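3. How the Winstead beginners learned to change chords

I should say up front that I taught half of these classes myself, so I am not a neutral party. I've played the ukulele since high school and I've taught it for most of my working life, and this section is where I try to set down what we did with the beginner groups in enough detail that another teacher could run the same course. The numbers are in Section 4. If you just want those, skip ahead and I won't be offended.

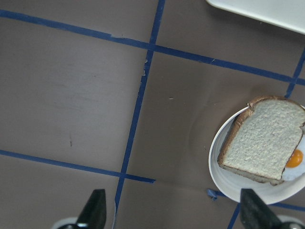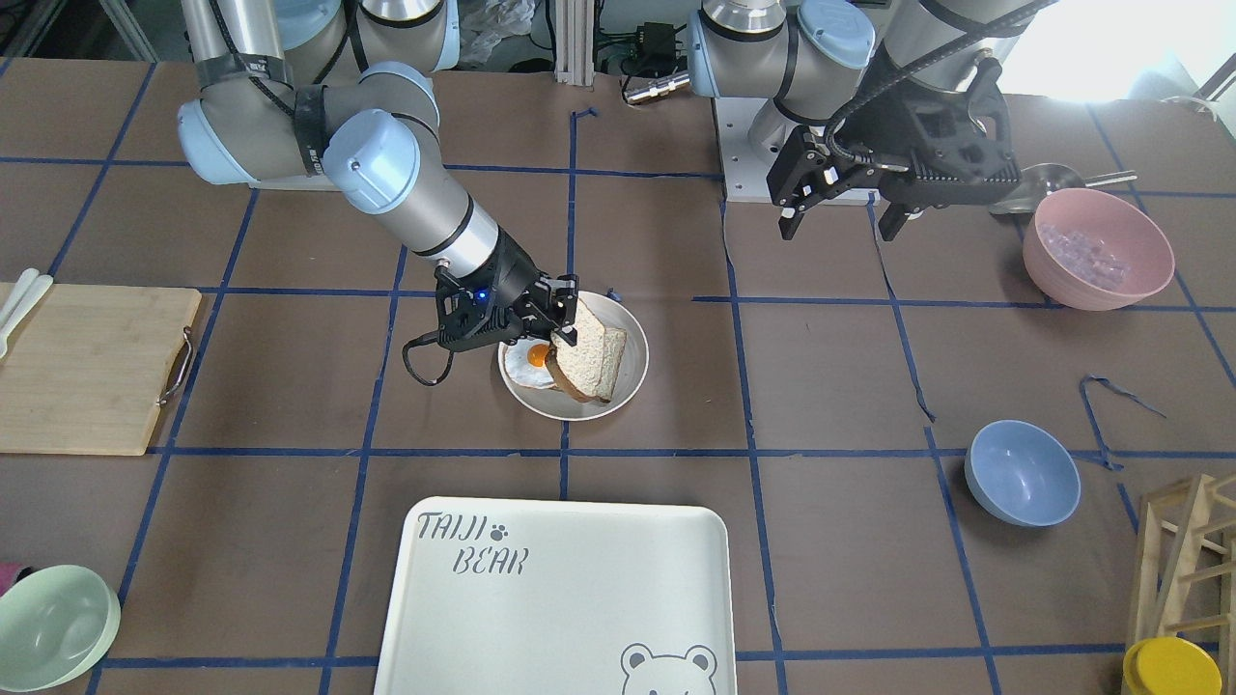
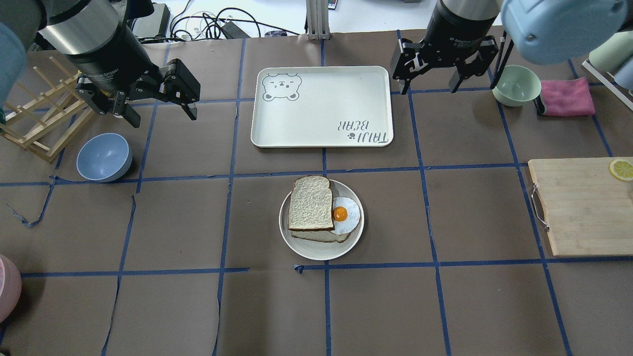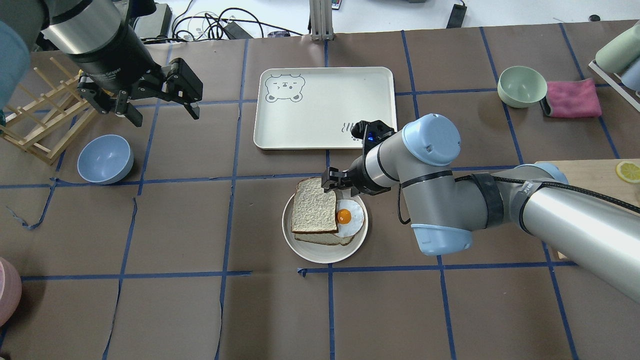 Figure 2. A taped tabletop; in the first, third and fourth pictures, bread and a fried egg on a round white plate.

3.1 The two kinds of class

We ran the course in two towns, Winstead and Honside. Both towns got the same tunes, the same tuning (standard G-C-E-A, high G) and the same length of lesson. What differed was the order in which people met their chords.

The Winstead groups started the way I was taught to start, which is one chord at a time. You learn C, you strum C until you're sick of it, then you learn F, then G7, and only after that do you try moving between them. I call this the chord-first order. Most of the method books on my shelf do it this way, and I'd never really questioned it until a student asked me why she could play every chord on the sheet and still couldn't get through a single verse of anything.

The Honside groups got what I call the change-first order. On the very first evening they learned C and A minor together, as one movement. You don't stop on either chord long enough to admire it. One strum, move, one strum, move back. It sounds awful for a while (really awful, with all of us in one room) but people laugh and keep going, and by the coffee break most of them had stopped looking at their left hand on every move.

Stefaniia Chornovol taught the Honside classes and I taught the Winstead ones. I know that's a weakness. Any gap between the towns might be a gap between Stefaniia and me, and she is a more patient person than I am. We swapped rooms for two evenings in May to get some feel for how much that mattered, and I come back to it in 3.4.

3.2 Who came

We advertised with a flyer and a notice in the local paper, and we took everybody who had never played a fretted instrument. People who had played guitar a long time ago were a puzzle. A few had clearly forgotten everything, and a few picked up a ukulele and were off down the road before I'd finished saying hello. In the end we let all of them stay in the class but left their recordings out of the counts, because their left hands already knew things that a true beginner's doesn't.

Nobody had to buy an instrument. We lent out concert-size ukuleles with the same strings on all of them, and we asked people not to change strings during the course. Two people did anyway and I've kept them in. One of them had a good reason – she's left-handed and wanted the strings the other way around, which we should have thought of ourselves.

3.3 What we recorded

At the end of each lesson every player did the same short test. We set a metronome to 100 beats per minute and asked for a change every four beats, back and forth between two chords, until we said stop. A recorder sat on a music stand in front of the player. That was the whole setup.

Across the two towns we ended up with 3,050 usable changes, and 1,074 of those came from the last lesson alone. It's a lopsided spread. Early on a lot of players just couldn't keep going at that speed, and a test with three changes in it followed by a groan isn't much good for timing. I thought about slowing the metronome for the first few weeks, but then I'd have been comparing two different tasks, and I decided I'd sooner have less data from the early lessons than data I didn't trust.

Stefaniia and I listened to everything separately and marked each change as clean, late or muffled. "Clean" meant that the new chord sounded on the beat with all four strings ringing. "Late" meant that the strings rang but the beat had gone by. "Muffled" meant at least one string was dead or buzzing. If a change was both late and muffled we called it muffled. For the timing we used a cutoff of 400 milliseconds after the click, which is generous! A working player would be embarrassed by it. A beginner who lands inside it sounds like somebody playing a song, though, and that was good enough for our purposes.

We disagreed most about buzzing. My ears are older and I let a lot of buzz through on the first string, and she didn't. Where we couldn't settle it we played the clip again the next day, and if we still couldn't settle it we went with the stricter mark.

3.4 Things that went wrong

The heating in the Winstead room was either off or roaring, and a ukulele doesn't like either. I tuned all the instruments before each lesson and had to tune them again before the test. It cost us time, and on one evening I had to skip the test for the last few players so they could catch their bus. Those gaps are marked in the table.

The Honside room had a different problem, an echo. On the recordings from there the end of one chord hangs over the start of the next, and it can hide a muffled string. We moved the recorder closer from the third lesson on and that helped a good deal. I'd still treat the first two Honside lessons with care, and I've left them out of the main comparison.

Then there was the matter of the songbook. We had planned to use the same song sheets in both towns, but the Honside players got through them quickly and started asking for more, and Stefaniia (reasonably) gave them more. So by the second half of the course they'd simply played a wider range of tunes. Is that part of the method or is it something getting in the way of a fair comparison? I've gone back and forth. My feeling is that if a way of teaching gets people into songs sooner then the extra songs belong to it, but a stricter reader could say that Honside just got more practice, and I can't rule that out.

As for the swapped evenings, my impression was that the players did about what they'd been doing all along. The Honside people kept moving whether I was up front or she was. The Winstead people stopped to fix each chord with either one of us. Two evenings isn't much to hang an argument on and I'm only offering it as what I saw.

3.5 Practice at home

We asked everyone to keep a practice diary, just the minutes and what they played. The diaries are a mixed bag. Some are beautiful, with little notes on which finger was sore and which song drove the dog out of the room. Some were plainly filled in on the way to class, all in the same pen. I've used them only to check whether one town was practicing a great deal more than the other, and as far as I can tell from the ones that look honest, they weren't.

What did differ was what people wrote down. In the Winstead diaries I kept finding chord names: "F, 10 min," "G7 again." The Honside diaries mostly had song titles. I hadn't asked for one or the other, and I hadn't planned to look at it, so I don't count it as a result. But I've changed how I write my own homework sheets since then. They now have a pair of chords at the top and a tune underneath, and the single chord boxes have moved to the back page for anyone who wants to look one up.

The next section gives the counts for clean, late and muffled changes by lesson, first for C and A minor, then for F and G7, where the two towns are a lot closer than I had guessed they would be.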